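Chapter 4
Rules for Recording Handling Tasks with Hand-Held Grippers

After studying this chapter, the reader should be able to:

State the difference between a task rule, a station rule and a recording rule.
Write a task sheet that two operators will read in the same way.
Apply the acceptance checks of Section 4.5 to a recorded attempt.
Decide when a damaged object or a worn pad must be replaced.

4.1 Why the work is governed by rules

A robot that is trained from recordings repeats what the recordings contain. If operators pick up a package by its corner on one day and by its middle on the next, the trained machine will do both, and it may switch between them partway through a motion. Faults of this type are hard to find later. They do not show up as errors in a program, and they cannot be removed by editing a line of code. The usual remedy is to discard the affected recordings and repeat the work.

Most plants that record handling tasks have therefore adopted a written procedure. The procedure used in this book is the Lirkwood procedure, named after the site where it was first applied to soft retail goods. It was drafted for bench work with one seated or standing operator and two hand-held grippers, one in each hand. The revision of August 19, 2018 is the one quoted here. Earlier copies number the sections differently and should be withdrawn from the station.

The procedure is a local rule. It does not replace the machine safety law of the country in which the work is done, nor the instructions supplied with the equipment. Where two rules conflict, the stricter one applies.

4.2 Terms

Attempt. One complete performance of a task, from the start position to the end position, whether or not the goal was reached.

Container. The bag, box or tray from which an object is taken or into which it is put.

Pad. The part of the gripper finger that touches the object.

Primary gripper. The gripper that moves the object named on the task sheet. It may be held in either hand, but the hand must not change within a session.

Support gripper. The other gripper. It may steady the container, hold it open, or wait.

Session. A series of attempts made by one operator with one layout. A session may not exceed 400 attempts.

4.3 The task sheet

Every session begins with a task sheet. The sheet names the object, the container, the start position of each, the end position of each, and the part played by each gripper. It must be written in plain sentences. "Take the package out of the bag and put it in the tray" is acceptable. "Unpack" is not, as it does not say where the object ends up.

The sheet must also say what counts as failure. For soft goods, the procedure lists dropping the object outside the work surface, tearing the package, and touching the object with the bare hand. Failed attempts are kept and marked as failed. An operator may not delete them.

Changes to a task sheet take effect at the start of the next session. A change made during a session divides the recordings into two groups that cannot be compared, and the Orkier plant lost a full April of work in this way before the rule was added.

4.4 The station

The work surface shall be flat, plain and of one color. Its position on the floor or bench shall be marked so that it can be restored after cleaning. Objects that do not belong to the task are removed from the surface before the first attempt.

Cables shall leave the surface on the side of the hand they serve. They must not cross the space between the grippers. An operator who feels a pull on either cable ends the attempt and marks it as failed.

Lighting is set before the session and is not altered during it. Glossy containers reflect lamps strongly, and some loss of detail on white plastic is permitted if the edges of the container can still be made out. If the edges are lost, the lamp is moved and the change is noted in the session log.
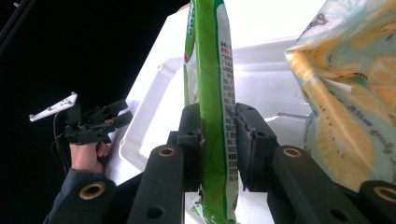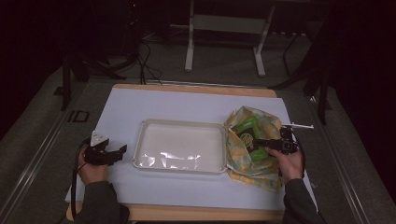 4.5 Grip rules for soft packages

Soft packages are the most common cause of rejected recordings, and the Górecki supplement to the procedure deals with them alone. A soft package has no fixed shape. The same package may be flat in one attempt and folded in the next, so a rule that fixes the exact point of contact cannot be followed. The supplement fixes the manner of contact instead: the pads close on opposite sides of the package, and the closing force is the lowest that will hold it. Some creasing must be accepted. The green package held between the pads in the first picture is pinched and folded where they press on it, and creasing alone is not grounds for rejection under the supplement. A hole, a split seam or leaking contents is. Reaching into an open bag, as the right-hand gripper does in the second picture, is treated as a separate step, and the opening must be wide enough for the jaws to enter without pushing the bag along the surface.

The support gripper, when it has no part in a step, is held clear of the object and of the container opening. It is not put down. Laying a gripper on the surface and picking it up again adds a motion that the task sheet does not contain.

The following checks are applied to each attempt before it is accepted:

(1) The object and container match the task sheet.
(2) Both grippers were held throughout.
(3) No bare hand touched the object.
(4) The object reached the end position, or the attempt is marked as failed.

An attempt that does not pass check 1 or check 2 is rejected. An attempt that does not pass check 3 is kept but marked as failed.

4.6 Wear and replacement

Pads wear at the contact edge. They are inspected after every 8 sessions and replaced in pairs, never singly, so that both sides of the grip behave alike. The Clekura line keeps the removed pads in labeled bags with the session numbers written on the outside, a practice that has made it possible to trace several groups of poor recordings to one worn pair.

Packages wear faster than pads. A package is withdrawn after 3 sessions, or sooner if it no longer holds its contents. The replacement must be of the same size and print. If no match is available, the session is entered under a new object number.

Section 4.7 describes the session log and the entries required when a pad or package is changed.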